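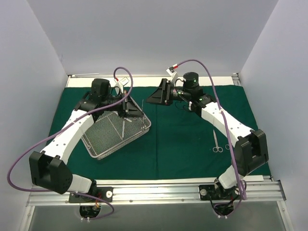 1. Background and purpose

This report covers the fault found on the two-arm instrument handling cell during the spring term and the work done to trace it. It was prepared by the Tiltard project group for the course in applied automation at Skomstead and submitted on March 29, 2022. The group was supervised by Ekrem Şimşekoğlu.

The cell is used to study the sorting of surgical instruments from a mesh tray. Both arms are fixed to a common aluminum rail at the front of the work surface, and a green cloth is laid under the instruments. Each arm has a purple cable running from a connector at the gripper back to the base, held at intervals by white cable ties. The group took over the cell in September from the previous year's students, together with their wiring notes and control software.

2. Description of the fault

During handover trials, in which an instrument is passed from one gripper to the other, the left gripper stopped reporting its position and released the part it was holding. The controller did not register an error. It continued to show the last known finger position, and the right arm carried on with its programmed motion as if the handover had been completed.

The group first took this to be a software timing problem, and two weeks were spent on changes to the handover routine. These changes had no effect and have been removed. In a logged series of 812 handovers, the signal was lost 53 times. Most of the losses came when the wrist was turned close to its limit with the forearm raised. 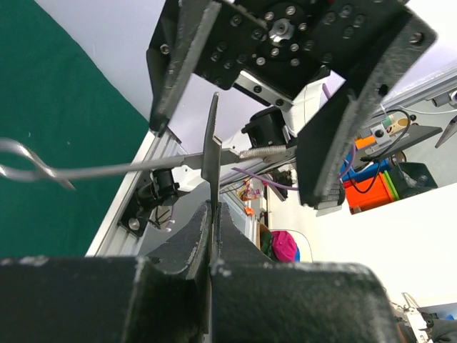
3. Method of investigation

The left arm was moved slowly through the handover positions with no program running, while one student watched the signal and another observed the cable. The test was then repeated with the two cables exchanged. The fault moved with the cable, and the arm itself was therefore ruled out.

The suspect cable was removed and checked with a meter at the Rindport workshop. One conductor opened when the cable was bent near the gripper connector. Outwardly the cable showed no damage. According to the handover notes, the tie nearest the connector had been tightened to stop the cable from catching on the forearm, which left very little slack at the wrist.

4. Safety assessment

Scissors and other pointed instruments are handled in the cell. A dropped instrument may fall onto the cloth or be struck by the other arm. No person was injured during the trials. On one occasion, however, a student named Hughes reached in to pick up a dropped part while the right arm was still under program control. The motion was stopped by hand at the controller. The incident was reported to the supervisor the same day, and trials were suspended until the written procedure had been revised.

The group considers the missing error message to be the more serious of the faults found. A broken conductor can be expected sooner or later in a moving cable. The controller should not treat an old position value as a current one.

5. Corrective action

The cable was replaced and the slack at the wrist increased. The control program now halts both arms if no new position value is received within 100 milliseconds. The revised procedure requires power to the arms to be switched off before anyone reaches over the rail.

The full handover series has not yet been repeated with the new cable. A shorter series was completed without loss of signal, but the group does not regard it as sufficient evidence that the fault has been removed. The full series should be run before the cell is released to other courses, and the second cable should be replaced at the same time.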